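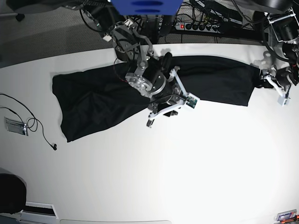
A Day Out at the Dretbridge Mill

I have been meaning to get to the Dretbridge open day for years, and every spring something came up (a wedding, a leaking roof, a cold that wouldn't quit), so when the notice showed up in April I wrote it on the kitchen calendar in red and told my sister she was coming with me whether she liked pants or not. Pants are what they make there. Work pants mostly, the heavy kind with double knees, sold under the Skando name, and if you grew up where we did then your father had a pair and so did the man who fixed the furnace.

The mill sits right on the river below the old iron bridge, and you park in the field across the road, which was soft after all the rain. Wear boots if you go. We got there a little after nine in the morning and already there was a line out the side door, very good-natured, with a lot of people in their old Skandos, some of them patched so many times there can't have been much left of the original cloth.

The tours leave every 40 minutes and you get put in a group at the door. Ours began upstairs in the cloth store. I could have stayed in there until lunch! It's a long, low room under the roof, with bolts stacked on racks up to the beams, and it smells like a hardware store and a linen closet put together. Our guide had worked in the building since she left school and she had us feel the difference between the twill they use now and the canvas they used in her mother's time. The canvas was like a tent. She said new pairs used to stand up by themselves, and I believe her.

From there you go down one flight to the cutting room. They lay the cloth out in layers on a table that must be longer than my house, let it rest overnight so it isn't stretched when the knife goes through, and then chalk around the pattern pieces. The patterns are brown card hung on hooks along the wall, and style 772, the double-knee one, has been cut from the same shape since before the flood, although they've had to make new cards as the edges wore away. My sister, who sews, asked how they keep the legs from twisting, and got a long and happy answer about grain lines that I followed for maybe the first half. What I took from it is that if your pant leg creeps around toward the front after washing, somebody was trying to save cloth.

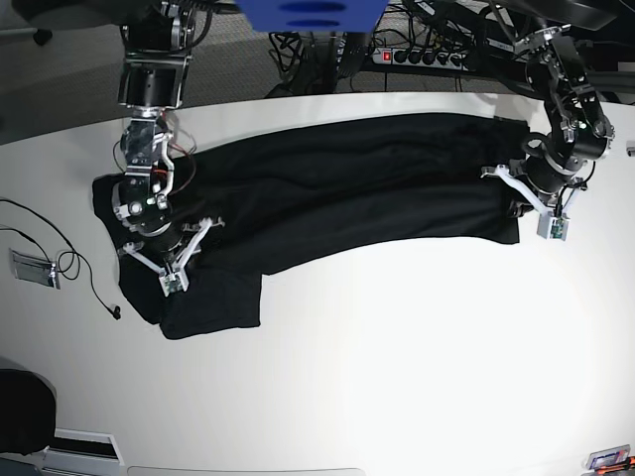
Black is harder to sew than any other color, we were told, and I'd never thought about it. You're putting dark thread into dark cloth, and by the middle of the afternoon your eyes are tired and a skipped stitch can slip right past you. The women on the sewing floor used to trade off so that whoever had black in the morning got tan after lunch. It shows every bit of lint too, and any crease that gets pressed in the wrong place seems to stay there for life. I have a pair of black dress pants at home with a shiny line down one thigh from my own bad ironing, so I felt for them.

The sewing floor was the loudest part of the day and my favorite after the cloth store. They had a few machines running for us, and one old Zomik that does nothing but bar tacks, those tight little bars of stitching at the corners of the pockets. It makes a noise like a woodpecker. Children were allowed to work the pedal on scraps, and so was I, once I'd asked twice. My bar tack is now pinned to the corkboard by the phone, and it's crooked, and I'm very fond of it.

Pressing and folding comes last, and I wish they'd given it more time, because our group had fallen behind by then and we were hurried along. I did get the folding lesson. Lay the pants flat, smooth them from the waist down toward the hems with the side of your hand, bring one leg over the other so the seams sit on top of each other, and then fold up from the hem in thirds. I've been folding mine in half and half again for my entire adult life, and I've tried the thirds for a week now, and they do sit better in the drawer, though my husband has gone right on rolling his into a ball.

Lunch was at the Obura, the tea room in what used to be the boiler house. The soup was split pea and came with more bread than two people could eat, and the rhubarb pie was gone before we reached the counter, so go early if pie matters to you. It does to me. We had the oat bars, which were fine. There's a nice seat by the window where you can watch the water go over the weir, and we sat there much longer than we meant to, talking about our father and the pair he wore to paint the porch.

Then the seconds shop! It's in the old stable at the back of the yard and it is not well marked, so ask. Everything in there has some small thing wrong with it, a pocket set a little low or a button that doesn't match, and I honestly had to have most of the faults shown to me. The tags are handwritten. I paid 39 dollars for a dark brown pair with a wobbly hem, and my sister came away with 3 yards of the tan twill off the remnant table and plans for an apron. They take cards, but the line for cash moves faster.

A few practical things for anyone going next year. The stairs are steep and there are a lot of them, and the freight elevator wasn't running when we were there, so it would be worth calling ahead if that's a worry. Bring a sweater for the cloth store. The restrooms are across the yard, past the stable. Dogs can come into the yard and the tea room porch but they can't go up on the floors. And the last tour leaves at three in the afternoon, which we know because a family came puffing across the field at ten past, and the guide, bless her, took them up anyway.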